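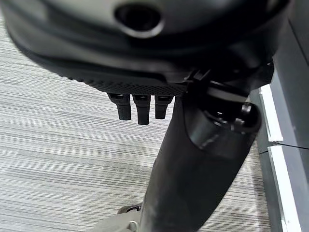 Care of Hard Floors — handout for unit 3
Likport evening course in household work
February 26, 2022

In the last unit we spoke about carpets. Now we come to the hard floors, and first of all to light grey ones with dark streaks in them. Many people choose such a floor for a hall or a workroom. The streaks hide small dirt very well, and so one must look at the floor from low down, with the light coming from the side.

1. Before any water

Pick up everything that stands on the floor and can be moved. Sweep from the walls towards the door. A soft broom is enough for dust, but sand must be taken away completely, as it scratches the surface when it is rubbed with a cloth. In the practice room at Piswood we sweep two times, the second time across the first direction.

2. Which floor do I have?

Please do not decide by the colour. Stone, tile, vinyl and laminate can all be sold in the same grey with the same streaks. Ask the owner, or look for papers left by the people who laid it. If you cannot find out, treat it as the most delicate kind — little water, no acid, no powder.

3. Washing

Fill the bucket with 8 litres of lukewarm water. Put in the cleaner by the measure on its bottle, and not more. Too much cleaner leaves a film, and on a pale floor the film is seen as dull patches when the sun comes in.

Wring the mop well. Work in strips along the streaks, each strip a little over the one before. Change the water when you cannot see the bottom of the bucket. A room of 9 square metres takes roughly 68 minutes for a beginner, with the moving of furniture included.

4. Marks

Black marks from shoe soles: a dry white cloth first, then a damp one.
Candle wax: let it become hard, then lift it with a plastic card.
Unknown spots: try in a corner behind the door, and wait until it is dry.

Vinegar was asked about in December. It is not allowed on marble and limestone, so we do not use it in this course at all.

For next time

Read the Lytvynenko booklet, the part on joints and edges. Bring a short note about one floor at home: its kind, its age if you know it, and how it is washed now. Those who go to the Somach building should bring indoor shoes with light soles.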